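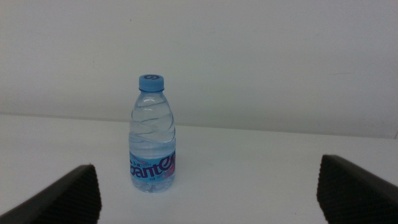 The wrist camera's view of a bottle of Ganten water between the open fingers of the Nirngate cell. The grip pads are the textured strips on the inside.

NIRNGATE — The water-handling cell at the Skivemer packing hall is back at work this month with new grip pads, a re-aimed wrist camera and a maintenance sheet that has grown to two pages, the second of which is largely about wiping.

The cell is a single arm with a two-finger gripper. Its job is to pick small bottles of water off a table and put them into mixed snack boxes, upright and with the label facing out. It was installed by Vilteo, a local integrator, to replace a task the hall's staff had described in a survey as "fine." It handles up to 4,000 bottles on a good day. In February it had very few good days.

The trouble began with slipping. Bottles would leave the table without complaint, travel most of the way to the box and then sink slowly between the fingers, arriving at the box at a height the program had not planned for. Vilteo's first response was to raise the gripping force. A thin plastic bottle full of water has opinions on gripping force, and the floor around the cell was mopped twice before lunch.

The force went back down and the technicians started looking at the pads. These are black strips with a fine raised pattern, fixed to the inner face of each finger. The supplier's manual says to inspect them "periodically," a word the hall had interpreted generously. When the old pair came off, the pattern in the middle had been polished nearly smooth, while the ends looked as good as the day they were fitted. A replacement pair costs less than the mop did.

Changing them takes 32 minutes, according to the revised sheet. Most of that is cleaning off old adhesive with alcohol and a plastic scraper. The new pads are pressed on, clamped and left alone, and the sheet has the words "left alone" underlined. After that the fingers are opened and closed 200 times on nothing at all, which visitors to the hall have been known to watch for longer than they meant to.

Then comes the camera. It sits at the wrist and looks out past the fingertips, so both fingers show at the bottom corners of its picture. Somebody had knocked the bracket during the earlier repairs, and the view now leans a little, with the back edge of the table sitting lower on the right than on the left. Vilteo turned the camera back toward its old aim, found that the last bit of lean made no difference to the picking, and corrected for it in software. The bracket remains slightly crooked and has been given its own line on the sheet, reading "leave it."

For the test the table is cleared down to a single bottle on a plain white surface, against a white wall. Clear plastic is awkward for a camera, and a bottle of water in front of a white wall is close to the worst thing one can ask it to find. The program therefore leans on the parts that have some color, in this case a light blue cap and a light blue label with dark lettering. The bottle is deliberately set off center, nearer to one finger than the other, and the arm has to shift sideways before it closes. If it closes without shifting, one finger arrives early and pushes the bottle over, and the technician gets to start again.

Acceptance was set at 600 picks in a row without a drop. The cell passed on its second attempt. The first ended well short of the target when the arm picked up a bottle perfectly and declined to let go of it, a fault traced to a scrap of backing film still stuck to one of the new pads. Checking for backing film is now step four.

Under the new routine, the pads are wiped at the start of each shift with a damp lint-free cloth and checked with a fingernail. If the nail slides across the middle without catching, they are changed. Skivemer had asked for a sensor to do this, and Vilteo quoted for one. The hall has gone with the fingernail.

A second cell, named Hồ after the lake on the first designer's desk calendar, is due at the hall later in the year. It will handle juice cartons, which are square, opaque and brightly printed, and Vilteo says it expects no difficulties. Two spare sets of pads have been ordered.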